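4.2 Folding a fleece jacket

Before you start, clear a table which is wider than the jacket with open sleeves. Wash at 30 or colder and let it dry fully.

1. Lay the jacket on its back, front side up, collar away from you.
2. Close the zip and pull both sleeves out to the sides.

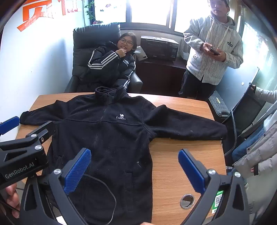
3. Smooth the body with flat hands, from the chest to the hem.
4. Fold each sleeve across the front, then fold the hem up to the collar.

Note: a finished packet should fit the 21 cm shelf of the Munent cabinet.
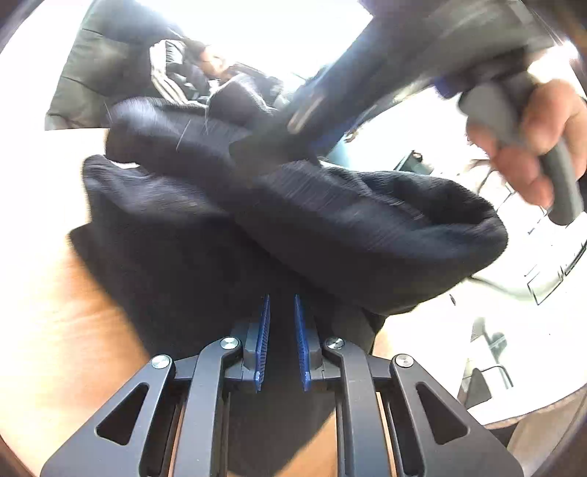
Thick fleece does not like sharp folds. Do not press it with an iron. The fabric makes round, fat rolls and keeps deep hollows between them, so when yours is bunched like this - open it and go back to step 1.

Caution: do not put over 100 g of cedar blocks in one drawer.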